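Ticket: left/right gripper streams drift apart, pose jumps on export
Project: Galtlow capture / two-handed grippers
Component: clelar-sync, fitine-track, export
Priority: high
Status: open -> see bottom
Opened: 2021-05-05

Summary
Exported two-handed episodes have the left gripper lagging the right. Starts fine, gets worse through the take. Separate (maybe) problem: left pose jumps sideways for a few frames and comes back. Training side noticed first, their loader throws out anything where the two hands disagree on time by more than 30 ms. They lost most of yesterday's export.

Setup
Two hand-held grippers, both wired, cables down to the capture box
Each gripper has own camera, plus head camera
Camera rate 30
Clelar does the clock sync and writes the raw log
Fitine does visual tracking per gripper, then the merge
Export script is ours (the Ngubane branch, not main)
Task is the bottle and box one, white board on the table

Steps to reproduce
1. start capture, wait for all three streams to say ready
2. do a take, anything over a minute
3. run merge with defaults
4. plot left ts minus right ts

Expected: flat line, a bit of noise
Got: ramp. Flat for the first stretch then climbs steady. End of take offset is 54 ms.

Log from the merge step, trimmed:

[merge] streams: head, left, right
[merge] ref clock: head
[merge] left: 2 gaps filled
[merge] right: 0 gaps filled
[merge] left: offset applied at start only
[merge] WARN left: residual 54 ms at end of stream
[merge] done

The warning is only at verbose level 2, which is why everybody missed it. Should be an error. Will make a seperate ticket.

Update 1
Things tried first, none of them it:

- swapped USB ports left <-> right. Lag stays with the left gripper, doesn't follow the port
- swapped cables. same
- killed the live preview window. same
- lower camera resolution. same, just uglier
- rebooted capture box. same

So not bandwidth, or not only bandwidth. Lag follows the left unit itself.

Also checked the encoder on the jaw. Open/close timestamps come from the same board as the camera so they drift along with it, they're consistent with each other. Good news I guess, means only one thing to fix per hand.

Redid the take with both grippers up off the board at the start, to get a clean still segment before the motion. Held them there, then lowered both together. Want one sharp event that shows on every stream so I can line things up by hand and not trust the clock at all.
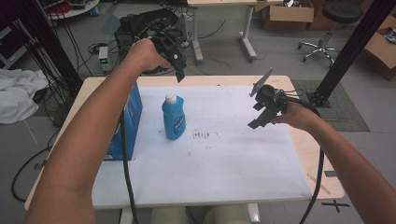

Lined up by hand at the start: offset zero, or as close as I can get by eye at 30 fps. Lined up by hand at the end, same trick: left late by more than a frame. So the drift is real and not a plotting bug. I did wonder.

Note on doing it by eye, use the jaw closing and not the arm lowering. Arm start is mushy, you can argue for any of three frames. Jaw closing is one frame.

Update 2
Read the Clelar config. Found this:

sync_mode: once
sync_interval: 900
clock_source: device
drift_model: none

sync_mode once means it reads the offset when the stream opens and never again. sync_interval is ignored when mode is once. So the 900 in there (seconds) does nothing and looks like it does something. And even if it did do something, 900 is longer than any take we record.

Git blame says sync_mode was changed in February, commit message "fix stutter". No ticket number. The stutter was probably the preview hiccuping on each resync, that got reworked later anyway so the reason may be gone.

Why left only: right board's clock happens to run close to the head camera clock. Left one runs off. Both are wrong, right is just less wrong. Don't read the right stream as ground truth please, the plots in the channel do that.

Changed to:

sync_mode: periodic
sync_interval: 5
clock_source: device
drift_model: linear

Restarted capture, new take. Left minus right is now flat. Residual at end of stream 2 ms, I can live with that. No stutter in preview that I could see, one take only though.

Old takes: raw logs still have device timestamps so they can be re-merged with a linear fit between start and end. Need an end anchor. If there is a jaw close near the end use that. If not, no idea yet.

Update 3
Pose jump. Not fixed by the above. Was hoping.

Frame 633 of the left stream in the test take, position jumps sideways, stays off for a handful of frames, snaps back. Merge then smooths it so in the export it looks like a fast little swerve. Worse than the raw jump because the filter for bad frames doesn't catch a smooth swerve.

Looked at the feature overlay around there. When the gripper camera is low over the board there's hardly anything for the tracker to hold on to. Plain white, plus the fingers, and the fingers move with the camera so they're useless as landmarks. Worse than useless if they get in. 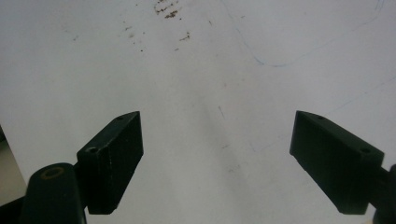

Dumped the feature counts per frame. Drops like a rock whenever the view is mostly board, comes back when the gripper lifts and sees the room. In the bad frames almost every surviving feature sits on the gripper fingers. So tracker decides the camera is standing still relative to the "world", imu says it's moving, the two fight, imu loses. Jump.

There is supposed to be a finger mask for this. Checked:

mask_file: gripper_mask_v1.png
mask_enabled: true

v1 mask was drawn for the old, narrower fingers. It covers the middle and bottom of the view and misses a strip along the outer side of each finger, also the mounts low in the corners. Tested by overlaying the mask on a frame with the jaws open. Closed is ok-ish. Open is way off. So open jaws + low over the board = jump. Matches every bad segment I looked at.

Specks and pen lines on the board do get picked up as features sometimes but too few to carry it. Please don't "fix" this by drawing more on the board, it changes what the policy sees and then half the dataset has it and half doesn't.

Update 4
New mask. Drawn from fully open and fully closed, took the union, grew it a few pixels. File is gripper_mask_v2.png, in the Fitine config dir on the capture box and in the repo.

Careful: left and right need their own mask. Mount position isn't quite the same on the two and a flipped copy does not line up. Ended up with v2_left and v2_right. The config only takes one mask_file so I added mask_file_left / mask_file_right, falls back to mask_file if missing. Small patch in the loader, on the Ngubane branch.

Re-ran tracking on the same take:

before, v1 mask
left: 4 jumps over threshold
right: 1 jump over threshold

after, v2 masks
left: 1 jump
right: 0 jumps

Better. Remaining left one is the segment where the camera sits low with nearly no features at all. Mask can't help there, nothing to track. With the fingers masked out the tracker at least knows it's lost and says so:

[track] left: LOST, features below min, imu only
[track] left: recovered, loop closure ok

On recovery it does one correction. For short stretches imu only is fine. For long ones it'll wander. Added a flag to the export so LOST frames are marked, training side can drop or keep.

Things that did NOT help, so the next person skips them:
- raising max features. just finds more junk on the fingers
- lowering the detector threshold. picks up sensor noise on the white, count looks great, tracking worse
- higher imu weight. hides this jump, makes the fast reaches bad
- turning off smoothing. jump still there, only more honest

Update 5
Question from training side: can they keep the takes already recorded or is it a full redo.

Keep, mostly. Order matters:

1. re-merge raw with the linear fit (needs end anchor, see update 2)
2. re-run tracking with v2 masks
3. export with the LOST flag on
4. run the check script, throw out any take with a jump left outside LOST frames

Do 1 before 2. Tracking uses the imu timestamps and if those haven't been corrected you get new and exciting jumps. Ask me how I know. Lost most of an afternoon on that, thought the mask patch was broken.

Also step 3 overwrites. Copy the old export somewhere first if you want to compare. There is no prompt.

If a take has no end anchor: put it in the hold folder, don't delete. Might be able to fit the clock rate from another take with the same left unit on the same day, rate looks stable once the board is warmed up. Not tested.

Still open
- remaining left jump in low feature stretch. Thinking of feeding the head camera in as a second constraint when it can see the gripper. Bigger job, own ticket
- residual warning should be an error and should fail the merge
- startup should refuse sync_mode once if more than one device is connected
- check script only looks at position, not rotation. There's a small rotation kick in one of the right hand takes that passes clean
- get v2 masks + loader patch off the Ngubane branch into main, someone else please review, I've stared at it too long
- config file on the second Galtlow box still has the old sync settings! don't record on it until changed

Status: sync part fixed, needs more than one take to confirm. Pose jump part reduced, not fixed. Leaving open, dropping priority to medium once the second box is updated.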